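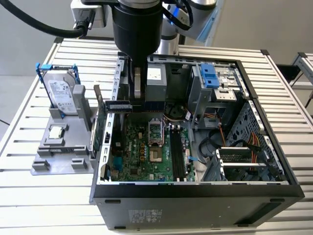
**Ticket:** Episodes rejected at upload, PC assembly task
**Project:** Koppel
**Site:** Ridgate, cell 4
**Opened:** 10th July
**Status:** waiting for answer from Nombridge

## Problem

We collect teleoperated episodes for the disassembly and assembly set: memory, CPU, hard drive in its blue caddy. From the last batch of 100 episodes, the upload check refused 29. The message is always the same:

`ERR wrist_stream: timestamp gap > limit`

The operators did not notice anything during recording. The preview was smooth and the arm followed well. The same task was accepted without any problem in May, with the same limit in the config.

## What I tried

1. Uploaded one refused episode again. Same error, so it is not the network.
2. Compared the fixed camera and the wrist camera in the same episode. The fixed camera has no gaps. The wrist camera has a gap of 900 ms, sometimes two of them.
3. Looked at where in the episode the gap comes. In most of the refused ones it is when the gripper goes low near the parts fixture and the wrist is turned strongly. Over the open case it is rare. For orientation, a wrist view at the fixture, with the drive and the processor in their places:

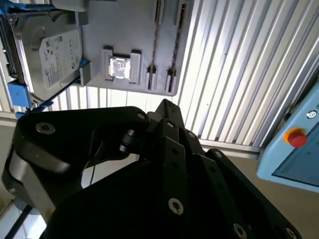 4. Changed the USB port on the recording PC. No difference.
5. Lowered the wrist camera exposure, as Vudport support proposed to us. The picture became too dark inside the case and the gaps stayed. I put the old value back.
6. Moved the wrist by hand with recording on, without any task. I could produce the gap two times, both near the end of the joint range.

## What I think

The camera cable gets pulled when the wrist turns far, and the connection drops for a moment. The recorder then repeats the last image, and for this reason the preview looks normal. I am not fully sure – the driver log shows a reconnect for some episodes but not for all.

## Questions for Nombridge

- Can the recorder show a warning to the operator when a stream stops? Now we learn it only at upload.
- Is it allowed to cut the part before the gap and keep it as a shorter episode? In many of them the CPU placement is already complete and the labels are good.
- Please do not delete the refused files on the server until this is decided.

## Next

Longer camera cable is ordered. Until it comes, operators keep the wrist away from the last part of its range. The drive step stays paused, CPU and memory continue.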